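Tretthorpe Grip Pad Kit, rev 4

Ribbed pads for two-finger grippers — robot-arm mounted or hand-held

In stock. Ships from the Hutberg workshop, usually within 2 working days.

What it is
Soft ribbed pads that go over the inner face of a gripper finger. Made for people building an arm at home or in a shared shop who are sick of bare plastic fingers dropping everything. Fine ridges, a bit of give. Not glue-on. Screws from the back, so you can swap a worn pad without taking the linkage apart.

Designed by Effie Cairns, tested to death by Ratih Mandagi, poured in small batches on the bench next to the laser cutter.

In the bag
2 pads, left and right (they're not the same, check the notch)
8 screws plus a spare or two
backing plates, drilled
paper template for marking your own fingers
No driver included. You have one.

Fit
Made first for the Ankrah open gripper, the one with the parallel linkage. Goes straight on, no drilling. Other fingers — print the template at full size, hold it up, if the holes land on solid material you're fine. If they land in a cutout you need the wide backing plate, pick it in the drop-down. Curved fingers: no. We tried. Flat faces only.

Check clearance when fully closed BEFORE you power anything. Pads add thickness to both sides, so your old zero is wrong now. Re-home, set new closed position, save it. People skip this and cook a servo. Fuseini Opoku did it twice and he helps run the place.

What people pick up with it
Mostly awkward household stuff. Glasses, pens, plush toys, folded cloth, mugs by the handle. Thin slippery things are what the ridges are for, and glasses are the test we'd tell you to start with, becuase they slide and twist and you find out fast if your pads are lined up. Fold them first, grab across the temples, lift over an open box.

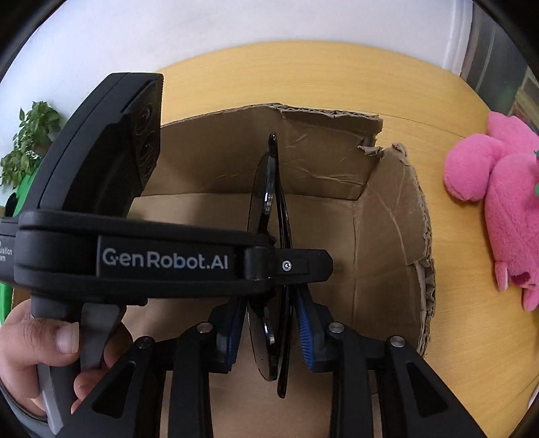 Use an old pair. Lenses scratch, and a servo set too strong will bend a hinge. Start with low grip force, go up a little at a time till it stops slipping, then leave it alone. If the thing rotates in the grip the pads arent parallel — loosen the back screws, close gently on a flat ruler, tighten while closed.

Install, short version
Power off. Old pads off, clean the finger with alcohol, let it dry. Backing plate, then pad, ridges facing in. Screws in finger tight, close on the ruler, snug them down. Don't crank, the pad bulges in the middle and you lose contact at the ends. Takes around 11 minutes the first time, less after.

Care
Wipe with a damp cloth. No acetone, no WD-40. Cardboard dust kills grip faster than anything, so if you're working over boxes all day wipe more often. Pads go shiny when they're done. Replacement pads sold separately, same page, second option.

Known issues
Rev 2 plates do not fit rev 4 pads. Sorry. Email Vesna Hodžić with your order name and she'll send the right plates for postage.
Some early bags had long screws. If a screw tip pokes past the pad face, stop and swap it.
Not food safe. Not for hot things.

From buyers
"Held a pair of reading glasses upside down while I argued with the code. Fine." — Anqi Fang
"Template was off by a hair until I turned off fit to page. My fault. Good pads."

Pickup
You can collect at the Hutberg bench if you're local, choose pickup at checkout and wait for the email. Next batch is poured in October, so if the wide plate shows sold out that's when it's back.

Returns fine if the pads haven't been screwed down.

Page updated 19 August 2021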